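# Mạc to open its first restaurant in Plovbridge, with more to follow
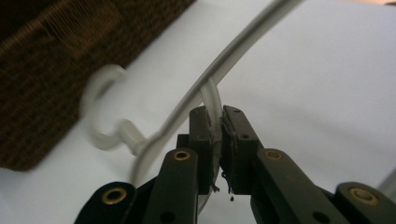 *Close-up of a black hand-held gripper, its two pads pressed together.*

PLOVBRIDGE, 20th July: Mạc, the noodle and grilled-meat restaurant chain that started as a single lunch counter in Birby, is coming to Plovbridge! The company has signed a lease on the old post office building on Canal Street and plans to open the doors before the end of the year.

It will be the chain's biggest restaurant yet, and the first one outside Birby. Mạc runs three restaurants there today, all within a short drive of each other, and customers from Plovbridge have been asking for one closer to home for a long time (some of them make the trip every weekend, and the Birby staff know their orders by heart). The lease was signed in May after a long search for a building with enough kitchen space for the stockpots, which simmer overnight and take up far more room than people expect.

"We looked at a lot of empty storefronts, and we kept coming back to Canal Street," the company said in a statement. "It has the big front windows, it has the loading door in the back, and on market days the whole street smells of bread. We couldn't be happier to be moving in."

## What will be on the menu

Everything that regulars order in Birby will be on the menu in Plovbridge from the first day, including the beef noodle soup, the grilled pork with broken rice and the lemongrass chicken. The kitchen will also have a second charcoal grill, so the skewers that are only sold on weekends in Birby will be served all week long.

Breakfast is new. Mạc has never opened before lunch, but the Canal Street restaurant will start early, with rice porridge, egg sandwiches on crusty rolls, and strong coffee with condensed milk. If breakfast goes well, at least one of the Birby restaurants will try it too.

Prices will match those in Birby.

## Jobs and training

Hiring for kitchen, counter and delivery jobs starts later this summer. Cooks will train in Birby for five weeks on full pay before the Plovbridge kitchen is switched on, working next to the people who wrote the recipes. Counter staff will train for two weeks. Travel between the towns will be paid for, and no restaurant experience is needed for most of the jobs.

The company is especially keen to hear from people who want to run a kitchen one day. All of the current head cooks at Mạc started on the prep line!

## The building

The old post office has 1,230 square feet of dining space on the ground floor, plus a smaller room upstairs that will be used for storage at first. The tile floor and the long wooden counter are staying. The counter will be where guests order and pick up takeout, and the old sorting room behind it will become the kitchen.

Building work is being handled by Clindeck, a Birby contractor that also fitted out the chain's newest restaurant. Work on the drains and the kitchen vents comes first, and the sidewalk in front of the building will stay open throughout. Deliveries to the site will come in through the back lane, outside school drop-off hours.

## Looking further ahead

Plovbridge is the first step in a larger plan. Mạc hopes to open two more restaurants in nearby towns once Canal Street has been up and running for a full year. No sites have been chosen, and the company is glad to hear from landlords with former shops, banks or workshops that have a ground-floor kitchen or space to build one.

An opening date will be posted on the door at Canal Street and at all of the Birby restaurants.

**About Mạc**

Mạc is a family-owned restaurant company based in Birby. It serves noodle soups, rice plates and charcoal-grilled meats for eating in, takeout and delivery.

**Press contact**

Mạc press desk, Birby office. Interviews and kitchen visits can be arranged on weekday mornings before the lunch rush.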